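Clolasora brings its picture cards and folding bookends to Jesgate this March

By the Clolasora workshop desk
March
4 min read
40 shares | 2 comments

I've been wanting to write this one for ages, and now I finally can! Clolasora, the little learning-materials workshop I started at my own dining table, is opening a table-top reading room in Jesgate this March. It's free, it's open from 10am, and you don't need to book (though if you're bringing a whole class, please do drop us a line first so we can find enough chairs).

For anyone who hasn't come across us, we make and collect simple things for small children to look at, hold and talk about. Mostly that means picture cards and board books, the sturdy kind with one clear drawing and a short line of words underneath. Our lending shelves now hold 2,711 of them, which still makes me slightly dizzy when I say it out loud. They started as one shoebox. The shoebox is still going, by the way, and now lives in Prestness with our spare sticky labels.

The Jesgate room is our second. The first opened in Prestness last autumn and I'll admit I had no idea whether people would come. They did, and they stayed, and they told us exactly what they liked and didn't like. The big wall display we were so proud of? Hardly a glance. Put one card flat on a plain table, though, and a three-year-old will happily tell you about it for ten minutes, and then tell you again with a different ending.

So this time we've gone for plain tables and lots of room. Each one gets a small selection, changed every week, and the first few weeks are all about gardens and growing: trees, fruit, seeds, puddles, worms (the worms were a special request). We've called the whole set Nutsugah, a word that came out of one of our Prestness story mornings and stuck. There are 50 pieces in it, and you can borrow any of them for a fortnight.

I'm also very pleased with our new shelf hardware. Board books are lovely but they do slump, and ordinary bookends always seem to be too close together or too far apart. We've been trying out the stretchy metal sort, with an upright at each end and a zigzag in between that you pull out as the pile grows. We'll have them on the lending shelves in Jesgate, and if you'd like to fiddle with one, please do. I can't leave them alone myself. 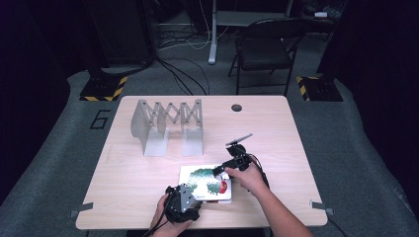 An apple-and-trees picture card on the table, with an expanding metal stand to the left.

If you've got picture cards or board books at home that have been outgrown, we'd love them. Chewed corners are fine, missing pages less so. Bring them along any morning before noon and we'll sort them with you over a cup of tea.

Teachers and childminders can borrow a boxed Nutsugah selection for half a term at no charge. Ask at the desk in either Jesgate or Prestness, and tell us the ages of your group so we can pack the box properly. We're hoping to have a second theme ready by June. Weather is the front runner at the moment, but I'm still holding out for buses.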